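Search Trullow Search for: Go

How to Clear a Snack Table in a Small Bedroom (and Keep It Clear Past Tuesday)

By Zdislava Štefanec

200 shares 23 comments

I love a table in a bedroom. I grew up in a house where everybody ate in the kitchen and you did not carry so much as a cracker upstairs, so when I moved into my first rented room in Cernance and found there was space for a table right by the bed, I thought I had won something. Tea, a book, a bag of something crunchy, the bed within reach when my back got tired! I still live this way, more or less, and I recommend it to everyone.

What comes with it is packets. Open ones, empty ones, the drink with two mouthfuls left in it, the bag you brought the snacks home in, the bag that was inside that bag. They spread out, and then they start moving over to the bed. I've got a routine for it now that takes me 11 minutes from start to finish, and I'm going to write it out the way I do it, with all the little fussy bits left in.

What you need

A basin or a bucket. I like a plastic basin, the ordinary washing-up sort, for reasons I'll get to.
One paper bag or carrier bag, probably already on the table.
Two cloths, one damp and one dry.
A few clips or clothespins. I use the wide Jilard ones, but a clothespin does the same job and you likely have a drawer of them.
A shallow box or tray with a rim.

You do not need gloves, sprays or a new set of matching containers. I went through a container phase and all I got out of it was more things on the table.

Step 1. Put the basin down low, next to where you sit

On a stool, or on the floor beside the stool, anywhere you can drop something in without getting up. The basin is for trash and only for trash. People tend to reach for a trash bag at this point and I used to as well, but a bag needs one hand to hold it open and it always flops shut when you're holding something sticky. A basin just sits there with its mouth open. It also rinses out afterward, so a leaky drink pouch is no trouble at all.

If your basin lives in the bathroom, rinse it before it comes into the bedroom. I know. I mention it anyway.

Step 2. Do the drinks first

Every drink on the table gets picked up before anything else, and this is the one step where I'd ask you to follow the order. Drinks are the only thing that can make the job bigger. Cartons, cans, soft pouches with a spout or a straw hole — pick each one up, feel the weight of it, and decide.

Soft pouches are the sneaky ones. A crumpled pouch looks finished, and then you fold it and it lets go down your sleeve. Hold it from both sides near the bottom, keep the opening pointing up, and carry it to the sink before you squeeze. Once it's drained you can roll it from the bottom up like a toothpaste tube and it goes down to almost nothing.
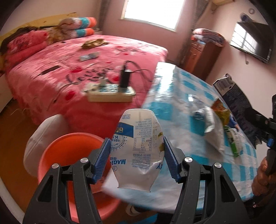

Cartons want the same treatment, with one extra check. If a carton is lying on its side, look at how it's been opened before you stand it up, because a little puddle often sits under the top flap. Sealed ones go back to the kitchen or wherever you keep your milk. Open ones that have been out in a warm room go down the drain, and I don't argue with myself over it anymore. Milk is cheap and a sour smell in a room you sleep in is a misery.

Step 3. Sweep the bed before the table

Yes, the bed! Everything on the table has a cousin on the bed. I stand at the foot and work toward the pillows, and I pick up by type:

Wrappers and foil packets straight into the basin.
Anything with a plug or a cable off the bedding and onto a hard surface. A power strip on a bedspread is a bad habit, and I say so as someone who did it all through one winter. It gets warm, crumbs find the sockets, and you can kick it in your sleep. Run it along the wall or stand it on the floor where air can get around it.
Phone, remote, glasses and so on in a row along the edge of the table, so that they're not hiding in a fold when you shake things out.

Then shake the bedspread. If it has a busy pattern, flowers or lettering or hearts, run your flat hand over it too, because you will not see the crumbs. A patterned bedspread is the kindest thing in the world to a person who eats in bed and also the most dishonest. Fold the quilt, put the bolster and the pillows up at the head, and you've got a big flat surface to work next to. The room already looks twice as good and you haven't touched the table yet, which cheers me up every single time.

Step 4. Three piles

Now the table. Three piles, and no fourth pile called "not sure."

Empty. Crumpled plastic, foil, the clear bags that fruit and buns come in. Into the basin they go. Press the air out of the clear bags first or they'll puff up and roll out again.

Open with food in it. Give it a sniff and a squeeze. If it's still crisp, fold the top over twice and clip it. If it's gone soft, be brave. Crackers can be revived in a low oven, but will you do it? I never have, not once in all these years, and I'm a person who writes about this sort of thing.

Sealed. Turn every sealed packet so that the date is facing you. On a lot of snack packets it's printed along the seam in tiny dotted numbers, and on some it's the packing date and not the use-by date, so read the words next to it if there are any. When a packet is in a language I can't read well I ask the shop, or I take a picture and look it up later. Soonest goes in front.

A word on paper bags. Bakeries and snack shops give out such good ones, thick white paper with lovely lettering, and I can't throw them away. My rule is that I may keep one. It becomes the bag for clean paper and card, it stands on the floor at the end of the table, and when it's full the whole thing goes out together. Check the bottom for grease spots first. A greasy bag goes in with the trash.

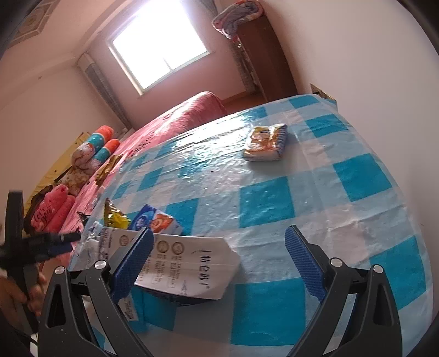 A white paper bag, a milk carton on its side and snack packets on the checkered cloth.

Step 5. The cloth

I'm so fond of wipe-clean tablecloths that I've had comments about it. They come in checks and flowers and lemons, they forgive everything, and they make any old table look like someone is about to bring out cake. They do want cleaning in a certain way though.

Pick up everything, and I mean everything. Wiping around a packet leaves a ring of crumbs that shows up the moment the sun comes in. Glossy cloth and a bright window will tell on you. Damp cloth first, working from the far side toward you, and catch the crumbs in your other hand at the edge. Then the dry cloth straight after, before the streaks set.

Sticky spots: lay the damp cloth on top and leave it there while you do something else. Sugar softens by itself. Scrubbing takes the shine off the print, and on a checkered cloth the dull patch always ends up in a white square where you'll see it forever.

Then lift the hanging edge and wipe the underside too. Drinks run under the rim and dry there. Look for labels and stickers while you're at it. They creep under the edge of the cloth and the glue gets worse with time. A dab of cooking oil, a short wait, and rub with your thumb.

Round tables have one extra annoyance, which is that the cloth twists. Put both palms flat in the middle and turn it until the folds hang evenly. So satisfying.

Step 6. Give the snacks an edge

I put the shallow box in now. All the sealed packets stand up in it like files in a drawer, clipped ones at the front, and it lives at the back of the table against the wall. Any low cardboard box will do. Mine is the lid of a Ngata shoebox and it's been going since September.

The box is the limit. When it's full I don't buy more until something's been eaten, and if someone arrives with a bag of treats (my sister, always) then we have to sit down and eat our way to some space. I've never heard a complaint about it.

Drinks don't go in the box. One drink on the table at a time, the one you're drinking.

Step 7. Empty the basin right away

Do not put the basin down "for a second" on the stool. Carry it out, tip it, rinse it, dry the bottom and put it back where it lives. If you skip this you'll have a basin of wrappers in your bedroom, and speaking from experience, by the weekend you'll have stopped seeing it.

Keeping it up

Once the big clear-out is done the daily version is tiny. Before you turn in, take the empties and the drink out with you when you go to brush your teeth. Once a week I do the full routine with the cloth. If you share the room with kids, let them be in charge of the clips, they adore the clips, and put up with the fact that everything will be clipped, including the curtains.

One question I get a lot is whether all this makes a nice bedroom table feel like a chore. Not for me! The best moment of my week is sitting down at a clean checkered cloth with a fresh packet and nothing sliding off the bed behind me. Put the kettle on before you start Step 5 and it'll be ready when you are.

Next up in this series: folding a thick floral quilt so it'll stay on top of a wardrobe.

23 comments

Contact Trullow | © Trullow, all rights reserved | Back to top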